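Skip to content Search this title Go

Chapter 6
Setting Up and Looking After a Tabletop Cell

By now you have moved an arm on screen and made it stop where you wanted it to. In this chapter you get a whole cell of your own, and I think it's the best part of the course! We will build up the Gosstead cell in simulation, teach it to pick up kitchen things, and learn how to keep it honest week after week.
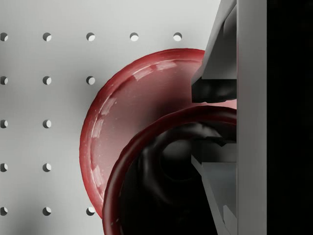
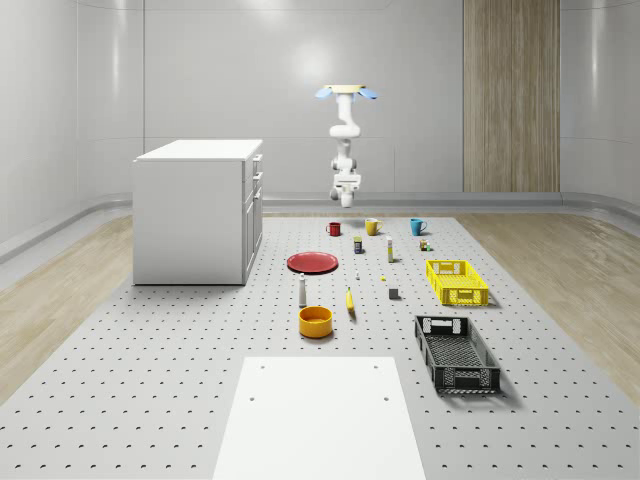

The Gosstead cell, simulated: the gripper close to a red bowl and a darker red cup, and the arm over the pegboard with the objects laid out.

A cell is more than its arm. It is the arm, the mount it hangs from, the table, the things on the table, the lights, and all the small numbers that tell the software where each of those is. When a pick goes wrong, beginners nearly always blame the arm. Look at the numbers first. An arm will go to the wrong place with wonderful accuracy if you hand it the wrong place.

6.1 Why we start in simulation

A simulated cell can be taken apart at two in the morning and put back together before breakfast. You can move the mount, change the friction on a mug, run 2000 picks overnight, and sweep up nothing. Everything you practice here — finding the table, setting the tool point, writing the log — carries over to a real cell with very few changes.

Simulation does have its blind spots. Cables don't snag unless someone models the cables. Finger pads don't wear down. Screws never work loose. We come back to all of these in Section 6.7, where you will write a care schedule for a cell that does have cables and screws.

6.2 The table is your ruler

The pegboard is there for holding fixtures, but it also makes a lovely ruler. Its holes sit on a regular grid, so if you know where one hole is and which way the rows run, you know where all of them are. The Pranen workbook calls the first hole you pick the home hole. Choose one that stays clear of objects, write down its row and column, and leave it alone for the rest of the chapter.

To find the table, bring the tool point down over the home hole and save the position. Go to a second hole far along the same row and save again. Then take a third one well off that row. Three saved points give you the height, the tilt, and the direction of the table all at once. Spread them wide! A tiny error between two neighboring holes grows into a big one by the time the arm reaches the far end.

In our setup the grid spacing is 40 millimeters. If your three points don't agree with that, stop and do them over before going any further.

6.3 The tool point

The tool point is the spot midway between the finger pads, and every pick is planned from it. Set it too high and the fingers close on air. Set it too low and they press into the board. We will set it with the gripper closed, check it with the gripper open, and then check it again after turning the wrist half a turn. If the point drifts sideways during the turn, it is off center, and the drift tells you which way to correct it.

Bowls and cups are a great test. A gripper often has to take a cup by the rim, one finger inside and one outside, and there isn't much room for error in that. A mug handle asks for a different approach again, and a banana (my favorite) asks for patience.

6.4 Keeping a cell log

Open a log before you change your first setting. Use the Symonenko log sheet at the back of the book or rule your own. Each entry needs the time, the setting you changed, the old value, the new value, and what you saw on the next run. A real entry from one of our summer courses in July reads:

Run 478. Tool point height down 1 mm. Missed rim of cup before, touches rim now. Grip still slips. Pad friction next.

It's short, it's plain, and anybody on the next shift could pick up from there. Change one setting per entry. I know how tempting it is to fix two at once, and I have lost whole afternoons that way.

Before you begin

You will need the Vellier scene file, loaded and unchanged, and your saved arm settings from Chapter 5. Set the speed limit to its lowest value and keep it there until Section 6.5. Work out which hole you want for your home hole and write it at the top of a fresh log sheet.

Then turn to Exercise 6A and find your table.

14 comments Share 9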